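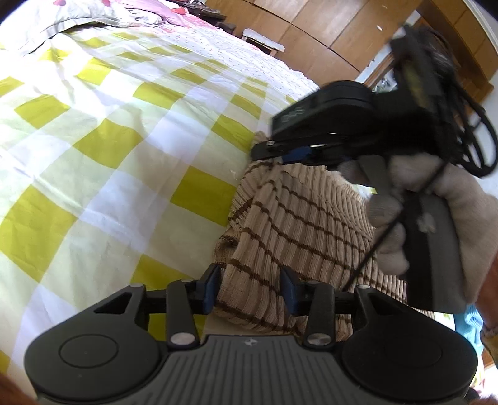

Figure 1. Ribbed knit garment lying on a checkered sheet.

4. Care Practices and the Working Life of Knitwear

4.1 Sorting before the wash

The household survey was carried out in two districts, Storby and Dizon, and drew replies from 300 households. As set out in Section 3, the districts differ mainly in the age of their housing. Storby consists largely of older apartment blocks with shared laundry rooms in the basement, while most Dizon homes have a washing machine in the kitchen or bathroom. We expected this difference to shape how often knitwear was washed. The effect was present but weaker than the one reported in our pilot study (Hrubý and Mercado, in press), and it nearly disappeared once household size was taken into account.

A stronger pattern appeared in sorting. Storby residents, who book the laundry room by the hour, tended to sort clothes at home and carry them down in finished loads. Knitted garments were often left out of these loads and kept back for a later booking. Several respondents described a chair, a shelf, or the end of a bed where such items collected. In Dizon, where a small load could be started at any time, knitwear was more often washed with other clothes of the same color, and fewer respondents had a fixed place for garments that were worn but not yet ready for washing.

This middle category deserves attention. Most published surveys of clothing care ask only whether a garment is clean or dirty, and the wording of the standard questionnaire leaves no room for anything else. Our respondents used a range of terms for the state between the two, and they applied it to knitwear more than to any other group of clothing. A sweater could remain in this state for weeks. Where the respondent shared a bedroom, the matter was sometimes a source of disagreement, and the interview notes contain long passages on it that fall outside the scope of the present paper.

4.2 Drying and shape

Loss of shape was the most common reason given for no longer wearing a knitted garment, ahead of pilling, holes, and fading. Respondents linked it chiefly to drying. Those who dried knitwear flat reported fewer problems than those who used a line or a rack, although the comparison rests on their own judgment and should be read with care. Ribbed fabrics (Figure 1) were singled out by many respondents as hard to return to their earlier width at the cuffs and hem. The structure offers a likely explanation: alternating columns of face and back loops give the fabric high stretch across its width, and repeated loading may leave it partly extended.
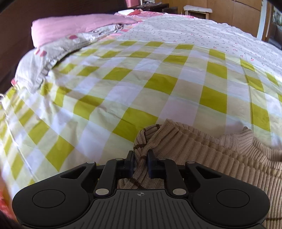

Figure 2. Section of ribbed knit fabric gathered into a narrow bunch.

Flat drying requires space, and space was the main obstacle named in both districts. A spare bed was used where there was one, usually with a towel or an old sheet underneath. The basement drying rooms in Storby are fitted with lines only, and the building rules seen by the authors do not permit items to be left on the floor or on the machines. Residents who wished to dry flat therefore carried wet garments back upstairs. One respondent in Storby put it plainly: "If it has to lie down to dry, it has to lie down in my apartment, and I do not have the room in winter."

Care labels played a smaller part than expected. Many respondents said that they read the label at the time of purchase and not again. Some had cut it out for comfort. Advice from relatives was cited more often — in particular by respondents who had learned to knit — and was followed even where it conflicted with the printed symbols.

4.3 Coding of open answers

Open answers were coded by the two authors working separately, using the scheme developed for the Indari textile diaries. Disagreements were settled by discussion. Two codes, "stretched" and "out of shape," could not be applied consistently and were merged before analysis. The merged code covers any reported change in width or length, including shrinkage at the sleeve, and readers who wish to compare our results with the Indari material should combine the matching categories there as well.

Answers that named a garment without naming its fabric were kept in the sample but excluded from the comparison of knit structures. Most of these concerned cardigans. Repair is treated in Section 5.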